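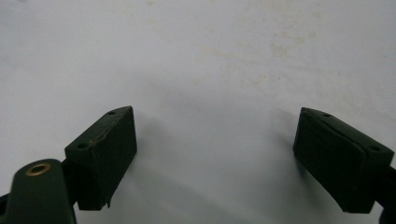 Custport Club Racing Forum > Technical > Rear shock set-up, minitwin class

Topic: Rear sag and spring rate after shock rebuild

kestrel_650
Posted January 29, 2007
Had the rear shock rebuilt over the winter and fitted a stiffer spring at the same time. Old one was soft enough that I was running nearly all the preload the collar would give. New static sag is 6 mm, rider sag is 30 mm in full leathers. Bike now runs wide on the exit of the second-gear hairpin at Cisternas, which it never did before. Ride height at the rear was measured axle to seat unit and is unchanged with the wheel off the ground. Forks not touched. Is this spring, damping or geometry? First round is in April and I have one test day before it.

pitwall_dave
Static and rider sag both look fine to me, so the spring is in the right range for your weight. Leave it alone. Running wide on the throttle usually means the rear is squatting. Add two clicks of compression and try again.

Bogdan Duda
I disagree with the above. If he has gone stiffer on the spring, the rear should squat less than it did, all else being equal. More compression damping only slows the movement down. It will not hold the bike up through a long corner.

Kestrel, what is the length of the shock, eye to eye, before and after the rebuild? You say ride height is unchanged with the wheel off the ground, but the seat unit is a poor reference. Mine moves several millimetres depending on how the rear mounts are done up. Use a bolt head on the subframe.

kestrel_650
Before: not measured. After: will do it tonight. The rebuild was done by Narex and the sheet lists oil, seals, bump rubber and gas charge. No mention of length.

pitwall_dave
Long corner or not, a second-gear hairpin is over in a couple of seconds and the damping matters for most of that. We ran the same bike for two seasons and compression was what cured it.

oldsoak
What did the tyre look like? Same make and profile as last year? A change of rear tyre alters the ride height by more than most people adjust for.

kestrel_650
Same make, new rear, Mevilix medium. Last year's was also the medium. Tearing on the right-hand side, small ridges facing the leading edge. Left side normal.

Length checked: 1 mm shorter than the manual figure. On this linkage that is a bit over 2 mm at the axle.

oldsoak
Then Bogdan has found some of it. Also check rebound. If they rebuilt it with a different weight of oil your old click settings mean nothing. Too much rebound and it packs down over the bumps before the hairpin, then you open the throttle with the rear already low.

Bogdan Duda
Agreed on rebound. The approach to that corner has been rough since they patched it. Go back to the middle of the range and count from fully closed, not from where it was last year.

pitwall_dave
2 mm at the axle is nothing. You would not feel it.

Bogdan Duda
I would, and so would the front tyre. Easy to settle. Put a 2 mm shim under the top mount, change nothing else, do 6 laps, take it out, do another 6. One change per run.

slickback
While you are in there, check the linkage bearings. Mine had seized on one side and gave almost exactly these symptoms. Sag figures looked sensible because I was bouncing on the seat hard enough to overcome it. Measure the sag twice, once letting the bike rise to its position and once letting it settle down to it. If the two are far apart you have stiction.

kestrel_650
Done as slickback suggested. Rising: 27. Settling: 33. The 30 was the average, I should have said so. Linkage is coming out at the weekend.

slickback
6 mm apart is more than I would accept. Under 3 is what I aim for after a clean and grease.

pitwall_dave
Fair enough, I would do the bearings first as well. Still think you will want the two clicks afterwards.

kestrel_650
Linkage stripped. Lower dogbone bearing dry, needles rusty on one side, sleeve marked. New bearing and sleeve ordered. Does anyone have the torque for the lower shock bolt? Page missing from my manual.

oldsoak
55 Nm on mine, but mine is the earlier frame. Check before you use it.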